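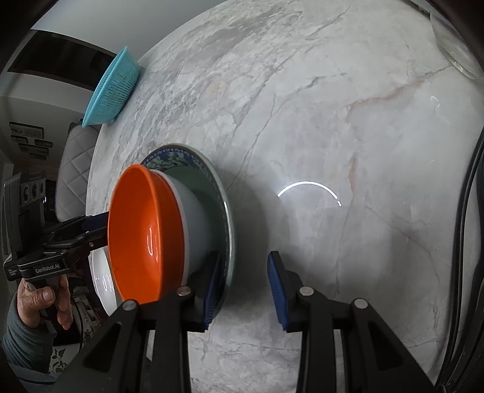
Rim slip

Rim slip is the name we gave at Pliredden to a gripping fault that turns up when a two-finger gripper takes hold of a plate or bowl by its edge. The pads close, the grip reads as good, and then the dish swings round or slides out on the way up. I've written most of this entry from my own notes, so forgive the odd grumble.

The fault was first logged in March during the Skalberg dish trials, when a dinner plate went over the side of the worktop and broke. I blamed the pads (everyone did!) and we changed the lot. It happened again the same afternoon.

Causes

A plate held at the rim wants to turn about the pads, and the further its weight sits from them, the harder it pulls. Stacks are worse. If a bowl is leaning on the plate, you're lifting part of the bowl as well, and once it shifts the load changes in your fingers. Glazed rims are slippery to begin with, and a smear of washing-up liquid finishes the job. Our heaviest test stack was 500 grams over what the Prilureo settings had been written for — I still wince at that one.

Detection

The McGrath check closes the pads, lifts by 3 millimetres and waits. If the finger gap changes, the dish goes back down. It caught 92 of our logged slips, though it is poor at spotting a plate that turns without sliding.

Safety

Broken china travels further than you'd think. Stop all the grippers before anyone reaches in, wear cut-proof gloves, and wipe the pads afterwards, as tiny chips bed into the rubber and scratch the next plate.

Last edited September 3, 2020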